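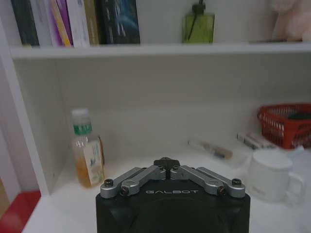

Kaja Liepiņa, Benvinda Rebelo and Darius Grīnberga
Correspondence to K. Liepiņa, Vītola Center for Household Food Studies

Figure 2. Gripper with two sets of silver finger linkages and "GALBOT" printed on the black housing.

4. Shopping lists and what gets left off them

We were very glad to have 2,669 lists to work with, all of them kept by households who shopped at the Lirel and Binum stores through November and were kind enough to let us read every crossed-out word. Most were written on a Friday, often late in the evening, and a good many were plainly the work of two people who had never quite agreed on what was for dinner.

The first thing we looked at was order. Shoppers who grouped their items by meal (soup things together, lunch things together) came home with fewer extras than those who wrote items down as they ran out, and this held for large families as well as for people living alone. We had expected grouping by aisle to do better still – it is, after all, what most budgeting leaflets recommend – but the gap between the two was too small for us to lean on.

Forgotten items were a different story. Salt, cooking oil and dish soap were the ones most often missed, perhaps for the simple reason that people feel sure they have them at home. Maarja Bite, who coded the first 1,000 lists by hand, marked these as "cupboard items," and we have kept her term in the section that follows.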